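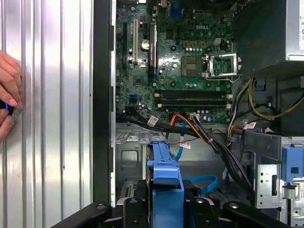 News > Press Releases > Robotics & Recycling

March
By Yanling Tang, Dornura Communications

Dornura Compares Grippers Inside Old Office Computers, Publishes the Embarrassing Parts Too

Dornura, which takes apart retired desktop computers so that the useful pieces can be used again, today released the results of a bench comparison between two robot grippers, the Cakow and the Xue. Each was given 300 attempts at unplugging, lifting or pulling something out of an open computer tower. The full set of 600 attempts is available to anyone who asks, including the ones in which the robot closed firmly on nothing and carried it with great care to the parts tray.

The short version: the Xue is the better gripper for cables and small connectors. The Cakow is faster and stronger, and it is a pleasure to watch as long as the part is big and has nothing next to it. Very few parts in a computer meet that description. Dornura will use the Xue on its first robot station and keep the Cakow for drive carriers and power supplies.

"We had a favorite going in, and it was the Cakow," said Guilan Fu, who leads automation at Dornura. "It looks like it means business. Then we asked it to pick up a SATA cable, and it picked up the SATA cable and everything the SATA cable had ever met."

Why towers

Robot grippers are usually shown off with blocks, cups and the occasional piece of fruit. Dornura has no quarrel with fruit, but none comes through its loading door. What does come through is office towers, opened up on the bench with their cables lying across everything a robot might want to reach. A typical one has a thick black bundle slanting over the floor of the case, data cables in orange or blue looping wherever there is room, and little white labels hanging off the wires, put there by people who had a system. The board may already be missing its processor and its memory. The cables never seem to be missing.

To a person this is a mild annoyance. To a wrist camera, it is a lot of shiny metal and a lot of black things in front of other black things.

The trial covered four kinds of work:

- Unplugging data cables from the motherboard and from drives
- Opening memory latches, with and without memory in the slots
- Lifting out the round coin battery
- Releasing and pulling drive carriers by their plastic tabs

Attempts were shared evenly between the two grippers, and both worked on the same machines. A grip counted as good if the part came free, arrived in the tray, and left its neighbors where they were. The last condition was added after the first morning.

What the team found

The Cakow missed 72 of its 300 attempts, most of them on cables. Its fingers are broad and flat, and they need room on both sides of whatever they are closing on. On the drive carriers it was close to faultless. It squeezed the tab, pulled, and looked around for more. On the coin battery it was hopeless, and the team stopped making jokes about it some time after lunch.

The Xue missed fewer on every task but the drive carriers. Its narrow fingertips can get in behind a connector and push on the latch, and its lighter grip means a mistake usually ends with a cable slipping back to where it started. It is also slow. Fu describes its approach to a memory latch as "like someone looking for the light switch in a hotel room." It did find the latch, most of the time, and it didn't bend anything on the way.

Both grippers ran on the same arm and the same Genunero controller, with the same camera at the wrist. Grip force was set once for each gripper and then left alone, over the objections of nearly everyone who watched.

The camera problem

A good deal of what looked like gripper trouble was camera trouble. Bare metal side panels with raised ridges throw back bright stripes, and the software took a strong interest in them. In early practice runs, which are not part of the 600, the arm moved toward a bright stripe on several occasions with what can only be called confidence.

Turning down the overhead lights helped more than any change to the software did. So did beginning each attempt with the camera tilted, so the case walls stayed toward the side of the view. The team had set time aside for a long investigation and was a little put out to lose it.

The camera's position at the wrist raised another question. It gives a fine view of the inside of a tower until the gripper gets close to the part, at which point the gripper is in the way. The arm then has to finish the job on what it remembers. The Xue, being narrow, hides less. The Dornura team thinks this accounts for part of its lead, and says so in the notes, even though it makes the result less tidy.

On the controller

The Genunero controller was not being compared with anything, but it made itself noticed. Its force readings were steady enough for the team to tell a connector that was about to let go from one that was still thinking it over. Its warning messages were less of a success. The message for "gripper has closed on nothing" and the message for "gripper has closed on something unexpected" differ by a single word, and the staff now read both out loud before reaching in.

What this means for the bench

Dornura's technicians are not being replaced by the Xue. At the speeds recorded in the trial, a technician can clear a tower, label the parts and have an opinion about the Xue before it has finished with the memory latches. The plan is for the robot station to take the first pass at drives and plain cable runs, and for people to do the rest, including anything tied, taped or clipped under something else.

"I would like to say the robot does the boring half," said Fu. "At the moment it does the boring quarter, and someone stands near it. We expect to move that along."

The first station will be set up with a tool changer so that the arm can swap between the Xue and the Cakow without help. The tool changer has not been tested inside a computer. It will stay outside the computer.

A second round of trials is planned, using small-form desktops, in which the same parts are packed into a case with far less room for fingers of any kind. The Cakow team has offered a narrower set of fingertips for that round. Dornura has accepted, and has asked for spares.

Getting the data

The results include the grip force log, the outcome and a short written note for every attempt. The notes were typed by whoever was at the bench and have not been cleaned up. Readers may find that they become shorter as the day goes on. One, for a Cakow attempt on the coin battery, says only "no."

Recyclers, repair shops and gripper makers can request a copy from the Dornura press desk. Makers who would like their own gripper included in the next round are welcome to send one, along with its mounting plate and the right screws. The right screws are mentioned here on purpose.

About Dornura

Dornura recovers working parts from retired office computers and sells them to repair shops and schools. It buys robot equipment at list price and received no payment from the makers of the products named in this release. The narrower Cakow fingertips described above will be on loan and will be returned in whatever condition the small-form desktops leave them.

Press contact: Yanling Tang, Dornura Communications

More from the newsroom

Dornura Opens Second Teardown Bench, Finds It Already Full
Questions and Complaints: What We Learned About Cable Labels
Guilan Fu on Picking a First Robot Arm
Memory Modules by the Tray: New Sorting Service for Repair Shops
Small-Form Desktops Wanted for Gripper Trials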